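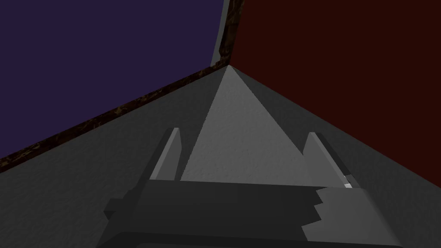

Corner, purple-blue wall and dark red wall, grey floor

Plomwood Hall -- pre-winter walk round
Date: September 10, 2025
Next one due: November
Keyholder copy in the office, spare copy in the blue folder

OK = fine, ATT = needs attention, NA = doesn't apply

OUTSIDE

Front steps and handrail -- OK. Rail a bit stiff at the bottom bracket but solid.
Path lighting -- ATT. Lamp nearest the bins out again. New tube last time so probably the fitting.
Gutters, road side -- OK
Gutters, field side -- ATT. Full of leaves, grass growing in one bit. Ladder job, two people please.
Bin store gate -- OK, latch oiled
Car park surface -- ATT. Pothole by the entrance bigger than in spring. Cone on it for now.

FIRE

Alarm panel -- OK, no faults showing
Weekly test book -- ATT. 2 weeks blank in August. Was it tested and not written down? Please write it down even if all fine.
Extinguishers -- OK, pins and tags all present. Kitchen one was behind the mop bucket, moved back.
Fire blanket -- OK
Exit doors, main hall -- OK, both open on one push
Exit door, back corridor -- ATT. Sticks. Needs planing before the damp gets in it. Opens with a shove but a child wouldn't manage it.
Exit signs -- OK
Assembly point sign -- faded, can still be read. Put down for replacing.

ELECTRICS

Fuse board cupboard -- ATT. Somebody storing bunting in it. Taken out, it's on the stage.
Portable appliance stickers -- 3 out of date: urn, long extension lead, the Sturen fan heater. Heater unplugged and put away untill it's done.
Sockets and switches -- OK except double socket by the piano, faceplate cracked. Taped over, do not use.
Emergency lights -- OK on short test. Full test not done, no time, do it in November.

KITCHEN

Hot water -- OK
Fridge -- OK, reading fine. Door seal wants a wipe.
Cooker -- OK. Back left ring slow as ever.
Gas shut off -- OK, label readable
Floor -- ATT. Lino lifting at the doorway, trip risk. Glue or a strip, whichever is quicker.
First aid box -- ATT. No small plasters, eyewash out of date. Accident book there, last page nearly full.

HEATING

Boiler service -- due. Štěpánek have it booked, ask them to look at the noise on start up as well.
Radiator guards -- OK
Carbon monoxide alarm -- OK, tested, very loud
Meter reading -- 1235

TOILETS

Accessible toilet cord -- ATT. Tied up out of reach AGAIN. Untied. It has to hang to the floor.
Taps, flushes -- OK
Hand dryer -- OK
Baby change -- OK, strap fine

STORES AND CHAIRS

Chairs -- 84 on the list, stacks not too high, OK. A few wobbly ones put to one side with tape on, don't put them back out.
Folding tables -- OK, one catch bent, still locks
Stage steps -- OK
Ziveck shelving in the back store -- ATT. Not fixed to the wall. Heavy stuff to the bottom shelf for now, brackets to be orderd.

TO DO FIRST
Back corridor door
Cracked socket
Kitchen lino
Shelving brackets

Rest can wait for November. Didn't get into the loft, hatch key missing -- if you've got it please drop it back in the office.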